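Jan 20, 2020

The repair shop on the corner of Bosent Street in Skidton opens at eight and usually has a queue by ten past. It trades as Krasniqi, the name over the door when the present owner took on the lease 21 years ago. She never changed it. "The sign was already up and it was a good sign," she says. "People still ask for Mr Krasniqi. I tell them he retired."

She mends household goods: vacuum cleaners, kettles, radios, sewing machines, food mixers, the odd lawnmower. She agreed to talk on condition that we left her own name out and that she could carry on working.

She learned the trade at a factory in Limell that made motors for washing machines. She started on the line at 17 and moved to the returns bench two years later. "Everything that came back came to us. You had to open it, find out what had gone, write it on a card and send the card upstairs. I don't know if they read the cards." When the factory closed she had a small payment and a box of hand tools. The tools are still in use.

Most faults, she says, are dull. A worn brush in a motor, a cracked hose, a cable that has been bent in the same place for ten years. "Half of what I do with vacuum cleaners is cleaning. The customer thinks the motor has died and it's a sock." She charges for the time either way, and some people argue. She has a price list on the wall now, which has cut the arguing down a good deal.

Last year the shop took in just over 4,000 items. She knows the figure because she writes every job in a ledger and adds them up in November, when trade is slow. Of those, 300 could not be mended at a sensible price. She keeps the dead ones for parts if the customer agrees, and the back room is full of them, sorted by what can be got out of them. The shelves for switches and fuses are tidy. The shelves for cases and covers are less so.

I asked what had changed since she began. "Screws," she said, and went off to serve someone.

When she came back she explained. Older machines were held together with plain screws, and anyone with a screwdriver could get in. Later ones used odd-shaped heads, and she bought the bits for those. What she dislikes is glue, and cases that snap shut and won't snap open. "I can get into them. I can't always get out again and leave it looking nice. And people want it looking nice, which is fair enough, it's their kettle."

Spare parts are the other trouble. Some makers will sell to a small shop and some will only sell to their own agents. She has one supplier who will order single items, and several who want her to buy a boxful. She has a boxful of drum seals for a tumble dryer that, as far as she knows, only one customer in Skidton owns.

She is not sentimental about old things. A heater from the sixties came in during our talk and she told the owner to stop using it and take it to the tip. "The lead was perished right through. He said it had never given any trouble. Well, it was about to." Modern plugs are better, she says, and so are modern switches. Motors are much the same. Handles vary.
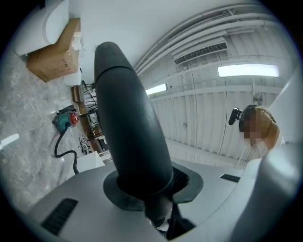 *Dark grey handle, black rubber collar, light grey plastic housing.*

The handle is the first thing she checks on anything that gets carried, because that is where the weight goes. Cracks start there and spread into the case. Her advice to buyers is to pick the thing up in the shop and hold it for a full minute. "They'll look at you. Let them."

She has had two trainees. One left for a job with the railway and the other is still with her three mornings a week, mostly on sewing machines. Finding a third has been hard. The college in Limell dropped its course in appliance servicing, and the nearest one left is 82 miles away.

I asked if she thought the shop would go on after her. She said the lease had four years to run and she would think about it then. The rent is the main thing – it has gone up twice – and after that her knees.

A woman came in with a toaster in a carrier bag. The owner turned it upside down over a sheet of newspaper, shook it, and asked how long it had been smoking.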